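Hosting a Demonstration Visit at the Clurnton Robotics Workshop

This guide is intended for staff who receive school groups and members of the public at the Flitville site. It replaces the earlier notes and takes effect Oct 6, 2021. Questions should be sent to Ecaterina Onu in the visits office.

Before the group arrives

Confirm the booking in the Wisix calendar and print the name badges. Groups of up to 19 may be received in Room 461. Larger groups must be split and given separate start times. Adults sign the visitor sheet at the front desk, and school groups are signed in by the lead teacher.

Switch on the arm and let it complete its start-up check. Run the pick-up routine once without visitors in the room. Should the arm stop during this run, call Aušra Strazds before going further.

Opening the session

Welcome the group at the yellow line and state the safety rules in full. Visitors stay behind the line while the arm has power. The emergency stop is to be shown to everyone, and one host remains beside it throughout.

Running the pick-up demonstration

1. Lay one block flat on the gray floor of the work area.
2. Bring the hand down with its fingers open, one on each side of the block.
3. Pause, and put the wrist camera view on the wall screen.
4. Ask the group where the fingers should close. Allow a few answers.
5. Close the fingers, raise the block, and set it down again.

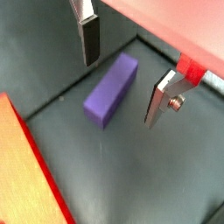

Step 3: wrist camera view, with the fingers open and the purple block between them.

Repeat the routine with the block turned to a different angle. A visitor may choose the new angle, but the host places the block.

After the visit

Return the arm to its rest position and turn off the power before anyone crosses the line. Collect the badges, record attendance in Wisix, and report any fault to the workshop desk by the end of the day.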